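4.2 The bed as a work surface

I went into this study thinking I was going to write about closets. Closets are where the storage literature lives, and I had read my way through a good pile of it before the first home visit. Then I spent a September sitting in other people's bedrooms, and by the second week my notes were almost all about beds! People sort on them, fold on them, pack on them, pile up the things they can't decide about on them, and then (usually a little before bedtime) they have to deal with whatever is left.

I'm going to call this the bed-as-table habit, which is a clunky name, but my coding sheet already had it and I never came up with a prettier one. Across the 144 tidying sessions in the Wendari set, it was the habit I ended up writing the most memos on. The kitchen table came up too, of course, and so did the floor, but the bed has something going for it that those two don't: it's big, it's soft, it's at a decent height for a standing adult, and in a small bedroom it may be the only flat thing with any room on it. The tops of cabinets and dressers fill up and stay full. A bed gets cleared every night whether you like it or not.

What I want to talk about here is the layer question, which I got a bit obsessed with. A bed in daytime use is hardly ever one surface. You have the sheet, then a bedspread, then very often a second blanket thrown over the top, and people treat these layers differently. The top blanket is the working layer. Stuff goes on it, and if the stuff is dusty or has buckles or came out of a bag that's been on a train, fine, that's what the blanket is for. One participant told me she would never put a suitcase strap on the bedspread but didn't think twice about the blanket, and when I asked her where the line was she laughed and said she hadn't known there was one until I asked.
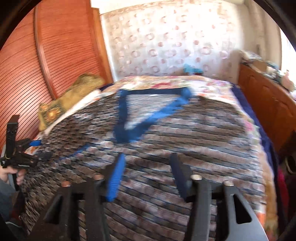

Figure 3. A daytime bed with a striped blanket over a floral bedspread, and a blue strap lying in a loop on the blanket.

Straps, belts, cords and ribbons gave me more trouble than any other kind of object, by the way. My first coding scheme (which I borrowed from the Gavalas inventory and then bent out of shape) sorted things by where they "live," and long floppy things mostly don't live anywhere. They get coiled and stuffed in a drawer, or hung on a door handle, or left on the bed in whatever shape they landed in. I had a category called "accessories" for a while, then one called "linear items," which made me feel very scientific for one afternoon, and then I gave up and let people use their own words. They said "that thing," mostly. I kept it as a code.

The other part of the layer question is pattern. I had expected people to match their bedding, or at least to want to, and I had a whole interview prompt ready for it. It went nowhere. Stripes go over flowers, a gold and green pillow cover sits happily with both, the wallpaper has its own ideas, and the people I talked to were puzzled that I'd bring it up. Several of them explained the mix in terms of jobs: this one is for warmth, this one keeps the dust off, this one was a gift. I now think my prompt said more about the Jedetti catalog pages I had used as warm-up material than about anyone's bedroom. I dropped those pages after 3 pilot interviews and the conversations got a lot better.

Storage furniture does come back into the story, just from the side. Where a wardrobe stands close to the bed, people tended to work in a tight little loop, taking things out, laying them down, folding, putting them back, and barely moving their feet. Where it stood across the room they made bigger piles and fewer trips. I can't say much about cause here (the rooms were the size they were, and I wasn't about to ask anyone to move a wardrobe for me!), and I only had 2 households that had rearranged their furniture recently enough to compare. Both said they folded more since the move. Both also said they might just be saying that.

I should mention the clearing-off stage too, before I get to the shelf data in 4.3. I sat in on one Friday evening clear-off that went on so long I missed my bus, and the last thing left was a single sock. It went under the pillow. I coded it as "put away," my second coder at Flarkon coded it as "left out," and we never did agree, so it sits in the table as unresolved.

Household Surfaces Working Papers | Contact the editors | Copyright remains with the author | Back to top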